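Filed under: Home / Laundry / Threads

laundry thread bc my closet shelf collapsed AGAIN and I have opinions now 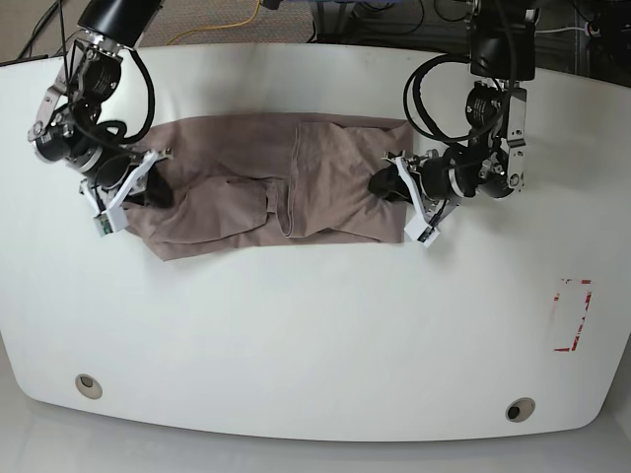
ok so long sleeves. the whole problem is the sleeves. lay it flat, smooth from the middle out, THEN bring the sleeves in. if you skip the smoothing you get a lump and the lump never leaves

big flat surface. not the bed. the bed is soft and everything slides, I did it on the bed for years and my back hates me

Haruna Takagi taught me thirds — side in, side in, then up from the hem. I was doing halves like an animal

thin knits wont hold a sharp edge. stop trying. fold loose, stack them low, 6 to a pile max or the bottom one comes out looking like a napkin

got the Bendo shelf dividers. fine. a bit wobbly?? the Truston ones were over 20 bucks so no

also dont fold straight out of the dryer while your on the phone. did that yesterday, redid the entire basket

brown stuff goes together, gray stuff goes together, thats my whole system

someone asked about hanging instead — shoulders get those weird points. coats and shirts only for me

ok dryer just buzzed, towels next, brb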